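家里的纸，是我收拾了好多年才收拾明白的一样东西。衣服多了看得见，锅碗多了柜门关不上，都会催着人动手，只有纸是悄悄地来，一张一张地来，今天是电费通知，明天是学校发的回执，后天是新买的烤箱里那本印了好几种语言的说明书，先搁在餐桌角上，再挪到微波炉顶上，再后来不知怎么就进了装围巾的抽屉。等哪天真要用，全家翻箱倒柜，翻出来的全是别的纸。

前阵子有几位读者来信，问我能不能专门写一写纸。我说好呀，结果一动笔就收不住了，写得比预想的长得多，大家泡杯茶慢慢看，也可以只挑自己头疼的那一段看。我家的办法不见得适合每一家，住的地方大小不同，家里人的脾气也不同，您看着合用的拿去，不合用的就当听我唠叨。

## 先把纸请到一个地方来

收拾纸的头一步，是把散在各处的都找出来，堆到一块儿。我知道这一步很吓人，我第一次做的时候，餐桌、床底下的鞋盒、缝纫机的抽屉、冰箱侧面磁铁底下，连菜谱书里夹着的都抖出来了，堆在地板上，看着就想把它们原样塞回去。可是不堆出来，您就不知道自己有多少同样的东西。我那回光是水表抄表单就攒了一大摞，还有一份早就卖掉的洗衣机的保修卡，跟着我们搬了两次家。

地方要选宽敞一点的，餐桌行，地板也行，浅颜色的台面最好，纸边看得清楚，薄薄的收据不容易漏掉。桌上原来摆的花瓶啦、水杯啦，先请到别的屋里去，水杯尤其要请走，我吃过亏的，一杯乌龙茶泼在了房屋合同上，后来那几页一直是波浪形的。窗户也记得关一关，或者准备几个压得住纸的小物件，洗干净的鹅卵石、没拆封的罐头都行。

给自己留够时间。别在晚饭前开始，也别在出门前开始。我喜欢挑下雨的上午，收音机开着，声音小小的，手上慢慢地做。要是家里纸特别多，就一个屋子一个屋子来，今天只收厨房的，收完就算完成，心里也舒坦。

## 分堆的时候，名字取得越土越好

分类这件事，我走过很多弯路。早些年我照着杂志上的样子，什么“财务”“法律”“健康”“教育”，标签打得漂漂亮亮的，过了一个月就乱了。原因很简单，我拿着一张燃气公司的安检单，站在那儿想半天，它算财务还是算居家安全？想不出来，就先放旁边，“旁边”就又成了一堆。

后来我改用大白话，怎么想就怎么写：

- **要办的**：得填、得签、得交钱、得回电话的
- **要查的**：说明书、安装图、课程表、通讯录、垃圾分类的那张单子
- **丢了要命的**：证件、合同、房子的东西、保险、看病的大报告
- **舍不得的**：孩子的画、老家寄来的信、旅行带回来的门票
- **可以走的**：超市广告、过期的优惠券、信封、重复的、早就作废的

您家里也许还有别的，比方养猫的可以有一堆“猫的”，爱种花的可以有一堆“花的”，都随您。名字一定要让全家都看得懂，我家先生从来不肯看标签，可是“丢了要命的”这几个字他记得牢牢的。

分的时候手要快。拿起来，扫一眼，放下去，不要读。最容易陷进去的就是“舍不得的”那一堆，一封信看下来，茶都凉了，人还坐在地上。信等最后再看，看多久都行，那是收拾完的甜头。

拿不准的怎么办呢？我的做法是给拿不准的单独一个信封，外面用铅笔写个月份，比如写“十月再看”。到了十月，拆开，里头的纸多半一眼就知道能不能扔了。要是到时候还拿不准，那就留着，没关系的，一个信封占不了多大地方。

## 文件夹买两种就够

我从前是个文具迷，各种各样的夹子、袋子、册子，看见就买，结果收纳用的东西比要收纳的东西还多。现在我只用两种，一种是对折的薄夹子，装正在用的；一种是带扣子的厚一点的袋子，装不常动的。我手边这一批薄夹子是 Stekico 的，边角磨得有点毛了，还能用。厚的那种是 Lutar 的，扣子紧，刚买来的时候我的指甲都抠疼了，用一阵子就顺了。别的牌子也一样好使，买之前摸一摸折痕的地方，太脆的不要，翻几个月就裂。

颜色我倒是讲究的。常用的那一个一定要挑最扎眼的颜色，我家是红的。您想啊，早上急着出门，孩子的回执要带走，满桌子东西里头眼睛一下就能找到红的。不常用的就用灰的、米色的，安安静静待在柜子里，不抢眼。很多人喜欢每一类一个颜色，红橙黄绿青蓝紫，也好看，只是得背下来哪个颜色装什么，我的记性背不住，就只记“红的是眼下的”这一条。

夹子里不要塞太厚。合上以后还能平平地躺着，就是刚好；一合上就张开嘴，该清一清了。也不要在里头再套小夹子、小袋子，套着套着，最里层的那张就再也见不着天日了。我有一张自行车的发票，就是这么在三层袋子里睡了好多年。

还有回形针。回形针方便是方便，可它老爱勾住旁边不相干的纸，一抽一大串。短时间用用没问题，要放得久的，我宁可用订书钉订在左上角，或者干脆用一张白纸对折了把它们包起来，外头写上是什么。放得久的纸也不要用橡皮筋捆，天一热橡皮筋就化了似的粘在纸上，撕都撕不下来。

## 说明书和图纸，跟别的纸不是一家人

单说说说明书吧，我觉得它是家里最难伺候的纸。又厚，又大小不一，平常用不着，真要用的时候是着急上火的时候，洗衣机漏水了，热水器闪红灯了，谁还有心思去翻。

我的习惯是新东西进门，先把说明书拆开，只留看得懂的那种文字。能小心裁下来的就裁下来，装订得太紧裁不动的就整本留着。然后在封面上用粗笔写三样：这是什么东西，摆在哪间屋子，哪年哪月买的。发票就订在封底里面。有一回烤箱的门合不拢，我照着封面上的字，一会儿就找到了，连保修期都没过，打个电话师傅就来了，那份得意劲儿我到现在还记得。

柜子、书架的安装图要另外对待。装完以后很多人随手就扔了，我劝您留一留，搬家的时候要拆，拆了还要装回去，少一张图真能急出一头汗。剩下的小螺丝、小扳手，装进一个小自封袋，和图放在一起，袋子口朝上，图折在外头。我家那个大书架就是靠一张揉得软软的图，在新家重新站起来的。

要是您像我一样，家里有个爱敲敲打打的人，那还会有手画的图，比如阳台的花架要做多高、厨房的搁板打算钉在哪里。这些图看着潦草，上头的尺寸可都是一尺一尺量出来的，千万别当废纸收走。我收走过一次，花架晚了好久才做成，被念叨了一整个夏天。

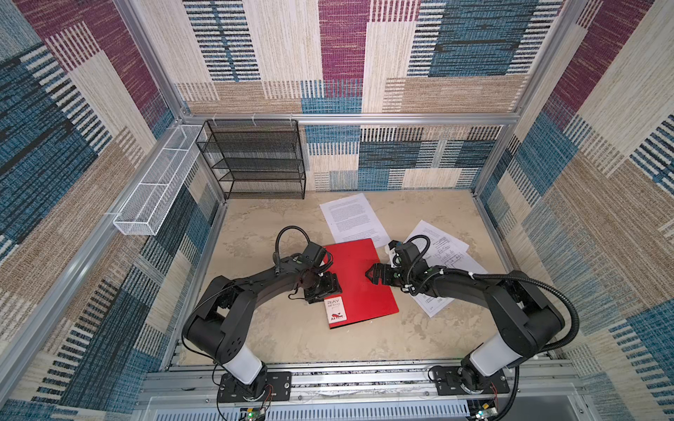
纸摊开来理的时候，字和图一定要分两边放，我是吃过混在一起的亏才养成这个习惯的。满篇小字的纸看上去都长得差不多，得低下头读两行才晓得是什么，图纸呢，远远瞄一眼线条就认得出来，两样混着，眼睛一会儿要读一会儿要看，特别容易累，理不了几张就想躺下。像这样红夹子放在当中，密密麻麻全是字的那张下边塞在夹子底下，画着线框图的那张斜斜地搁在右手边，哪张是哪张，不用凑近也能分清楚。后头角落里还立着一个黑色的网架，一共四层，前面是敞开的，我最爱的就是这种敞口，东西放进去拿出来都不用掀盖子。旁边那条白色的长网篮也是好主意，用小夹子挂在侧面，窄窄的一条，台面一点儿都没占着。至于周围那些玫红、蓝绿、米色拼起来的花布，我看了心里就喜欢，收拾东西的地方有点颜色，人也愿意多待一会儿。

说到压着一边这个小动作，我多讲两句。理纸的时候，正在看的那张，我会让它的一条边塞在夹子下面，露出大半截来。翻动别的纸带起的那点风吹不走它，我起身去接电话，回来也知道刚才做到哪里了。从前我是把正在看的放在最上面，可是手一忙，新的又往上一摞，“最上面”就不知道是谁了。

## 网架怎么用才不浪费

网架这东西，便宜，轻，洗起来也方便，家家都可以有一个。木头的抽屉柜当然漂亮，可是抽屉一关上，里头有什么就只有天知道了。网架敞着，好处是看得见，坏处也是看得见，所以里面的东西要管得住。

我的分法是按手抬起来的高低来分。坐在椅子上，手平伸出去就够得着的那层，放“要办的”；要稍微抬一抬的，放“要查的”；最上头放空白的纸、信封、邮票，这些一个礼拜也用不上一回；最底下放重的，厚本子、字典、装满的袋子。重的在下面，架子站得稳，拉扯的时候不会跟着走。

还有几样小心得，零零碎碎的，我一块儿写在这里：

1. 网眼会留印子。纸直接躺在铁丝网上，时间长了，薄的纸上会压出一格一格的印子。裁一块硬纸板垫在底下就好了，鞋盒的盖子、日历的背板都是现成的。
2. 一层只放一种。哪怕另一种只有薄薄几张，也让它单独去住，实在住不下了，宁可把那一种挪到别处。
3. 标签贴在层板的前沿，不要贴在夹子上。夹子会被拿走，层板不会，家里人拿完了一看标签就知道该还到哪里。
4. 架子最好靠着墙，或者塞在墙角里。站在桌子中间的架子，走过路过都要碰它一下。
5. 灰尘用旧的软毛刷子来刷，顺着铁丝的方向走，刷完再拿拧干的布擦。直接用湿布擦，灰会糊在网眼里，晾干了变成一粒一粒的小疙瘩，更难弄。
6. 擦过以后等架子干透了再放纸。我心急，放早过一次，户口本的套子上多了一排水点子，心疼坏了。

架子的脚要是有点刮桌面，可以剪几小块旧毛毡粘在下头。没有毛毡，旧的羊毛袜子也行，剪成小圆片，拿双面胶粘上，推起来悄没声儿的。

## 墙上和侧面，是白送的地方

住小房子的人，眼睛要学会往墙上看。桌面就那么一点点大，墙面可是实打实空着的。我原来那间书房小得转身都要侧着，后来把胶带啦、剪刀啦、尺子啦全挂到桌子侧面去，一下子就松快了。

窄长条的网篮特别适合挂在侧面。买的时候看两个地方，一个是篮子的深浅，太深的，笔掉下去要用手指头去捞；一个是夹子或者挂钩，要能咬得紧。挂上去以后，先别急着装东西，用手往下按一按，左边按按，右边按按，都不动，再慢慢放。放也先放轻的。

长篮子有个毛病，里头的东西爱往一头滑，滑着滑着就全挤在一处。我用小酸奶盒把它隔开，盒子洗净晒干，一格放笔，一格放夹子，一格放橡皮和小刀。小刀记得收好刀片，家里有小孩的人家，就别放在侧面了，放高处去。

长的尺子、卷起来的纸，横着躺进长篮子里也合适。卷起来的图纸用一条软布条松松地扎一下，打个活结，抽开就能看。我家的布条是旧围裙的带子，洗得软软的，用了好多年。

租房子住的朋友常问我，墙上不能打孔怎么办。那就不打嘛，夹的、挂的、顶天立地撑着的杆子，现在花样很多。门背后也是好地方，挂一个布袋子，专门放要带出门的纸，早上开门的时候碰到手背，想忘都忘不掉。

## 小小的一方角落，用布来打扮

我喜欢布，这一点老读者都知道。纸这个东西白白的、冷冷的，光看着就让人没劲，旁边有一块颜色暖和的布，心情会好很多。收拾角落的周围，我拼了一块布挂在那里，都是做被子剩下的边角料，条纹的，素色的，织得粗一点的，凑在一起反倒热闹。

拼布挂起来，有几处要留神。布的下边要比桌面高出一点，免得拖着，搬东西的时候会被带下来。厚的织物容易藏灰，隔一阵子取下来，到阳台上抖一抖，拍一拍，太阳好就晒一晒背面，正面晒久了颜色要掉的，玫红掉得最快，蓝的还好些。要洗的话，头一回单独用冷水洗，水里看看掉不掉色，心里有数了再说。

不会拼布的人，一块好看的旧桌布、穿旧的格子衬衫拆开来，也能用。上边折进去缝一道，穿根细杆子，就成了。针脚歪一点不要紧，挂在墙上又没有谁拿尺子去量。

我那块布上还缝了一个小口袋，本来打算放老花镜的，后来成了放糖的地方。收拾到一半，摸一颗出来含着，手上接着做，日子也过得去。

## 桌面颜色浅一点，省眼睛

浅色台面我前头提了一句，再细说说。我的第一张书桌是深棕色的，气派是气派，可是一到晚上，白纸摆在上头，一黑一白晃得眼睛发酸。后来换了浅颜色的垫子铺着，舒服多了。带一点淡淡花纹的更好，像石头那样的灰纹子，落了橡皮屑也不显脏，当然啦，不显脏也还是要擦的。

垫子要铺平，四个角压住。要是刚买回来卷着不肯平，反着卷一卷，再拿厚书压一夜。油性笔画上去的道子，橡皮蹭不掉的话，用棉签蘸一点点酒精，先在背面角落里试，不掉色再去擦正面，打着小圈儿轻轻地擦。

灯放在不写字的那只手那一边。我是右手写字，灯就在左边，手的影子不会盖住正在看的字。这个道理小学老师教过，可我去过好多朋友家，灯都放反了，一挪过来，他们都说一下子亮堂了。

## 每天的一点点，每个月的一点点

理好了以后怎么守住呢？理一次痛快，守住才是真功夫，我也是时好时坏，跟大家一样的。

每天的事很简单，进门的时候，手里拿着的纸当场过一遍。信封直接拆了，空信封和广告当时就进废纸篓，剩下的放进红夹子。废纸篓一定要放在门口附近，放远了就不肯走那几步路，我太了解自己了。

红夹子每隔几天翻一次，挑一个不饿也不困的时候。该交的交，该签的签，办完一件就抽走一张，收到它该去的那一层。翻的时候我会站着，站着手脚快，一坐下来就想看手机。

到了月底，把“要查的”那一层抽出来抖一抖，旧课表换新课表，过期的单子拿走。一年里头我会大理一次，挑在十月，天气凉快下来，棉被正好也要拿出来晒，索性一块儿做。那时候把“丢了要命的”全部核一遍，证件快到期的，在日历上画个圈。

## 要扔的纸，怎么扔才放心

有姓名、地址、号码的纸，我不会整张丢掉。家里有碎纸机的，用碎纸机；没有的，把有字的那一条剪下来，剪碎了，和茶叶渣、果皮一块儿包起来扔。浇了水的碎纸糊成一团，神仙也拼不回去。快递单我是一到家就撕，撕下来放在小碗里，攒多了一起处理。

热敏纸的收据，就是摸上去滑滑的那种，放久了字会褪掉，要留的趁早复印一张，或者拍下来存着。也不要把它和塑料袋子贴在一起放，字褪得更快。我有一张冰箱的收据就褪得干干净净，像张白纸，还好卖家那边查得到。

单面印过的纸，背面干净的，裁成小张做便条，放在电话旁边，厨房里也放几张，买菜单子就写在上头。不过要管住自己，够用就行了，我有一阵子什么都舍不得，裁了厚厚的一大盒，到现在也没用完。

硬一点的广告卡纸，可以垫抽屉，可以给小孩做书签，还能折成小漏斗，往瓶子里装芝麻、装花椒，一粒都不洒。用完就扔，不用洗，我顶喜欢这个用法。

## 舍不得的那一堆

最后来说舍不得的。孩子的画、长辈的信，这一堆谁也不能替谁做主，我只说说我是怎么做的。

画的话，我先贴到墙上看一阵子，看够了，挑最喜欢的收起来，背面写上年月和他当时讲的话。有一幅画的背面，我写着“这是下雨时候的大象”，过了这么多年，画上的颜色都淡了，看到这句话，我还是会笑出声来。其余的拍张照片，问过他本人，再送走。一定要问过本人，别看小孩子忘性大，偏偏您扔掉的那张他记得。

信我是平着放的，不折第二道，折痕多了纸会断。放在一个干燥的盒子里，盒子里搁一小包干燥剂，别放在靠外墙的柜子里，梅雨天那面墙会返潮。信封也留着，上头的邮戳和字迹，和信是一起的。

门票、车票这类小东西，一趟旅行装一个信封，信封外面画张小小的地图，画得不像也没关系。翻出来的时候像拆礼物。

## 读者问得多的几件事

**纸被水泡过，怎么救？** 先别硬揭，硬揭一定破。用干毛巾从上面轻轻吸，吸完平铺在通风的地方，不要拿去暴晒，也别用吹风机的热风对着吹。等到半干，上下垫白纸，压上厚书，隔几个钟头换一次白纸。我那份被茶泼过的合同，就是当时性急拿热风去吹，才吹成了波浪。

**胶带老化了，黄黄的粘在纸上怎么办？** 重要的纸就不要动它了，越弄越糟。不重要的，可以用吹风机的温风稍微烘软，顺着一个方向慢慢揭。要修补破口，用专门补纸的薄胶带，普通的透明胶过几年一样会发黄。

**家里人不配合，用完不放回去，怎么办？** 哎呀，这个我也没有灵丹妙药。我试过生气，没用的。后来我把架子从书房搬到大家每天都要经过的地方，情况就好了许多，走过去顺手一放，比绕到书房去要容易。还有就是标签写大一点，写在他们的眼睛那个高度。

**网架生锈了还能用吗？** 刚起一点点锈，用细砂纸磨掉，擦干净，刷一层金属漆，晾透了接着用。已经锈得掉渣的就别放纸了，锈印子沾到纸上去不掉，放到阳台去搁花铲子吧。

**买多大的架子合适？** 先理纸，再买架子。这句话我要写大一点。很多人是倒过来的，先买一个大的回来，心想反正总会装满，那当然会装满呀。等纸理完了，拿最大的那个夹子平放着量一量长和宽，记在纸条上，带着纸条去买。高度也别忘了，手要伸得进去才行，夹层太矮，拿一次刮一次手背。

**电子的存了一份，纸的还要不要？** 说明书多半可以不要了，证件、合同、带公章的，原件一定要留。电子的那份，名字也要好好取，别叫“新建文档”，我的电脑里曾经有一大串“新建文档”，比抽屉还乱。

## 临了再添几句

写到这里，我去看了看自己家的红夹子，里头有一张该回的单子，已经躺了好几天，看来写文章的人也要先管管自己。我这就去办。

下一回想写写厨房里的布，抹布、围裙、隔热手套，哪些能一起洗，哪些不能，还有那种怎么也煮不白的蒸笼布。您要是有什么好法子，写信告诉我，尤其是蒸笼布，我煮了好几锅水，都没有让它白回来。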